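Snack duty at the Skilla open day

Wednesday, 8 in the morning, and the line was already out the door. Coffee gone. Badges half printed.
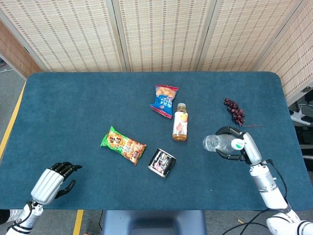

Skilla opens its Braltari workshop to the public once a year, and the grocery table is what people come for. Two arms, a felt top, stuff from the corner store. Bottles, snack bags, grapes. The job is dull on paper – pick it up, put it where you're told, don't crush it. Grapes are the hard part, an engineer told me. Bottles roll. Bags crinkle and change shape when you grab them, so the grip has to be worked out agian every time.

The team logs 900 picks a week, with 58 different items in rotation. Carbone supplies the motors, Anon does the software, and both had people standing by with laptops open and very little to say to press.

Slow going, by the way. Slower than the videos. A kid next to me yelled "just grab it!" and got a big laugh from the back rows.

By noon they'd let 600 visitors through. Lunch was sandwiches, handed out by humans. Next open day is in June, tickets go up on teh Skilla site in spring.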